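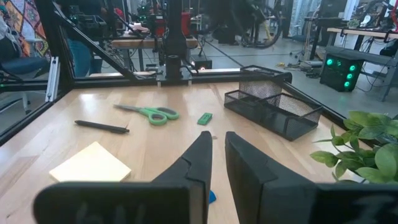 By Siiri Koskela
Business desk | Thursday, 6:40 a.m.

Plolance, the office services company that runs shared workrooms on three floors of the old Ağca building, wants its members to own fewer pens. Starting in October, every shared table will carry a fixed set of supplies: one pen, one pair of scissors, one eraser, one pad of sticky notes and a black mesh organizer to put them in. Everything else goes into a locked cupboard by the elevators.

The company calls the program Clear Table. Members have been calling it other things.

Blagoje Kos, who manages the workrooms, said the idea came out of a count his staff did over the summer. They emptied the drawers and cups on all 11 shared tables and wrote down what they found. The total was 626 items, of which 364 were pens. Kos said a good share of the pens didn't write, though he could not say how many, and the tally sheet he provided has no column for it.

"People spend their morning looking for a pair of scissors that works," he said. "We think that costs real time."

Asked how much time, Kos pointed to a leaflet from Mumis, the supplier that is selling Plolance the sets. The leaflet says a tidy desk "gives back up to an hour a week." It doesn't say who was timed, or doing what. Mumis did not answer two emails asking for the source.

The sets themselves are nothing special. The sticky notes are pale yellow. The scissors have light green handles and the eraser is green too, and the organizer has a low compartment in front and a taller one behind. A shopper could put together something close to it at any drugstore. Plolance is paying $477 for the first delivery, a figure that covers the supplies and what the invoice lists as "layout guidance." The guidance is a single laminated card showing where each thing goes.

On one of the blond wood tables this week, the guidance had not taken hold. The organizer was out, with a leafy green plant near it at the table's edge, and the pen, scissors and eraser were lying on the tabletop. The sticky notes were on the other side of the table from the organizer.

Kos said members need a few weeks to get used to a new system. He also said the cards had gone up late.

Violeta Herrera, a bookkeeper who has rented a seat in the workrooms for four years, has been through this before. In an earlier round the company handed out drawer trays from a firm called Prollura and asked everyone to label their sections. Herrera still has her tray. She keeps tea in it.

"Things got moved, and then they got moved back," she said. "One pen for a table where six people sit down to work? I bring my own. I'll keep bringing my own."

That may be a problem under the rules as written. A notice sent to members says personal supplies left on a shared table at closing time "will be collected and stored." It gives no time limit for getting them back and doesn't say whether a coffee mug counts as a supply. Kos said the wording was being looked at.

Some members are in favor. Cledwyn Pumphrey, who draws maps for hiking guides and likes to spread out large sheets, said he was tired of clearing other people's clutter before he could start. He would go further and do away with the organizer as well. "It's a box that invites more things into it," he said. He had no complaint about the plants.

The question of what happens to the surplus is still open. The notice to members says it will be donated to local classrooms. Thoa Tạ, who runs an after-school program two blocks away and was named in the notice as a partner, said she had agreed to take scissors and paper but had asked not to be sent pens unless somebody tested them first. As of Wednesday she had received neither.

Plolance plans to repeat the count in the spring and has promised to share the results with members. It has not said what number would count as a success. Asked whether the tables would be checked by Mumis or by his own staff, Kos said that had not been decided, and that the company was also considering a second set that would include a stapler.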